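The register at Sundetti still sticks. Paraschiva Anghel hits it with the side of her hand, twice, and the drawer comes out.

She sells soap, lotion, brushes, hair stuff, a few kitchen things. One room, one long counter, a back door that opens onto the loading dock of the old Puno shoe store. Puno closed in July. Foot traffic on the block fell off right after -- she felt it in the first week.

So she changed how she buys. Used to be one big order from Mocanu, the wholesaler, every season, paid up front. Now it's small orders, 17 cases at a time, sometimes less. Costs more per case. But the money isn't sitting in teh back room.

"I had $1,934 tied up in hand cream," she says. "Hand cream! In summer."

Then the refills. Customers bring a bottle, pay by weight. Roughly 40 people a week come in just for that, and most leave with something else. Inora, the bakery two doors down, sends people over with a stamped card good for a dollar off. She sends them back with the same deal.

Mornings are slow. Lunch is better. After 3 it's parents, and the small stuff by the register goes fast.

Rent is the worry. Lease is up in spring and the landlord hasnt named a number yet. She's asked. Twice. 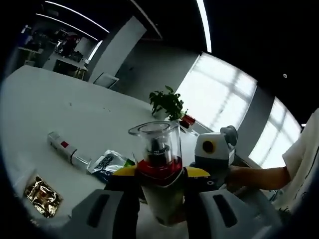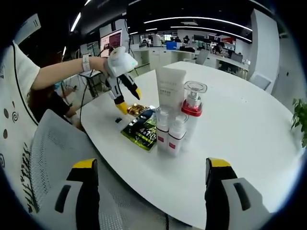
Does buying in smaller lots cost a shop more over a year?

Per case, it does. Anghel says she makes up the difference by marking down far less at the end of each season, and she has cash on hand when rent is due.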